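Sunday, back from the vets (again)

Quick one as I've got the tea on. Several of you asked how the cat is. She's fine. Cross, shaved in one place, but fine. It was a tooth. Two teeth in the end, both at the back, and she'd been eating on the other side for who knows how long. I felt terrible. Still do a bit.

We've moved over to Seol, the small practice past the railway bridge, after years at Farora. Nothing wrong with Farora, the vets there were lovely, but you never got the same one twice and the phone queue had got silly. Seol is one room, one scales, one very old radiator. You ring, a person picks up. Bliss.
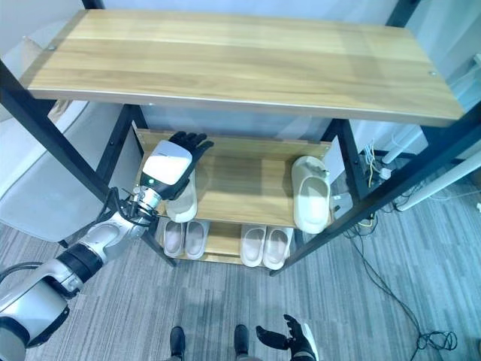
What it cost

Bill was 600 all in. That's bloods, the anaesthetic, x-rays, both teeth out and the painkillers to bring home. Insurance won't touch it, dental is excluded unless she's had a check every year and of course we'd missed one. Read your policy!! I hadn't. They did let me split it over 3 months without making a face, so that's what we're doing.

Drop off was 8 in the morning, no breakfast, water up till we left. She sang the entire way. Then a long day of me not doing any work and looking at my phone. They rang just after lunch to say she was awake and had already told somebody off.
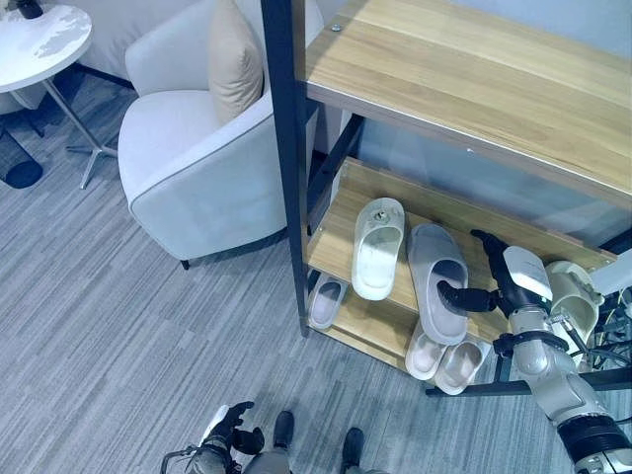

Getting the painkiller into her has been the hard part. It's a liquid, supposed to taste of honey, and she can smell it from upstairs. First night I wore most of it. Second night I mixed it in a spoon of Pestunen (the salmon one, the chicken she just looks at) and it went down in one go. So that's the method now. Soft food only untill the check up, no biscuits, which she is taking badly. She sits by the cupboard and stares.

She's 15 so I was worried about the anaesthetic more than the teeth. The vet went through it all with me, kidneys and heart and what they'd do if anything looked off, and didn't rush. I'd been putting it off since August because of her age and I wish I hadn't.

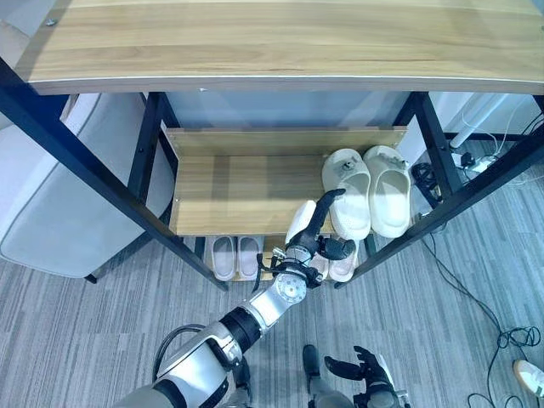 The other thing they said was brushing. Cats' teeth. Every day, if she'll have it. I laughed, then saw the vet wasn't laughing. You start with a finger, just lifting the lip, then a bit of paste on the finger, then the brush, and it can take weeks to get that far. We haven't got past the finger. Not allowed to begin properly till her gums have healed anyway so I have an excuse for now.

Oh and the carrier. A few of you wanted to know which one, it's the Ikodine with the lid that comes off, so they can do most of the looking over while she's still sat in the bottom half. Much less shouting. The catch is stiff but you get used to it.

Check up is next week, will report back. Potatoes are boiling over, got to go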